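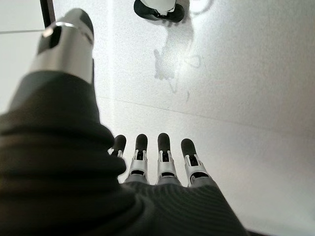 Does a longer profile lead to more replies on a dating app? Up to a point: replies rise with profile length until the text fills one phone screen, and after that they level off.

4.2 Profile length and first replies

The first analysis looks at the link between the length of a member's profile text and the share of opening messages that received any reply. The sample is drawn from Tornilen, a mid-sized dating app whose members write a free-text profile with an upper limit of 1,000 characters. We kept only members who had been active for the whole of September and who had sent at least one opening message in that month. Members who changed their profile text during the month were dropped, as their messages could not be tied to a single version of the text.

Length was measured in characters after removing links, repeated punctuation and emoji. A reply was counted if it was sent within 11 days of the opening message. This window is longer than the one used by Bustos in his earlier work on the Mernness panel, where many late replies were coded as silence. Automated greetings and messages later flagged as spam were removed before coding.

Reply rates climb steadily across the shorter profiles. The gain is largest between empty profiles and those with a sentence or two, and it shrinks as the text grows. Past 300 characters the curve is close to flat. On most phones this is also the point at which the Tornilen app hides the remaining text behind a "more" link, and the log data show that few readers tap it before answering a first message. We cannot separate the two explanations here: readers may lose interest in long text, or they may simply never see the rest of it.

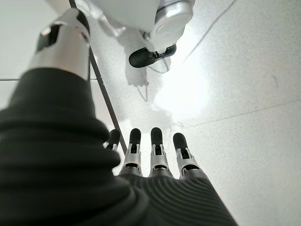 The same pattern holds when members are split by age group, although the flat part of the curve starts a little later for members over fifty. Older members in the sample also write longer opening messages, and the two measures are correlated. When the length of the opening message is added to the model, the age difference becomes smaller and is no longer significant. The effect of profile length on its own changes very little.

Figure 2. Share of opening messages receiving a reply, by length of sender's profile text. Solid line: all members. Dashed line: members over fifty. Shaded bands show 95 percent confidence intervals. Empty profiles are plotted at zero.

Two checks were run on the result in Figure 2. First, we repeated the analysis with each member counted once, so that heavy senders could not drive the curve. The shape was unchanged, with wider intervals at the upper end. Second, we replaced character count with a count of distinct topics, coded by hand using the scheme of Fu. Topic count predicts replies slightly better than length does – a short text naming a hobby and a home town does as well as a longer one on a single theme. The two coders agreed on most profiles, and disagreements were settled by discussion.
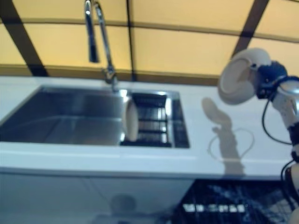 A weakness of the topic measure is that it treats all topics alike. Statements about what the member does not want in a partner were coded as one topic, in the same way as a statement about music or travel. A rerun with these statements left out gives a steeper curve at the low end, which suggests that they add length without adding replies. Their number was too small to model separately by age group.

The results should not be read as causal. Members who put effort into their profile text may also choose better photos, write more careful messages, or contact people who are more likely to answer. A field test on the Zivport app, in which members are prompted at random to extend their text, is described in Section 5 and deals with part of this problem. The prompt appears only once, at sign-up, and members are free to skip it – the analysis there follows the group each member was assigned to, whether or not any text was added.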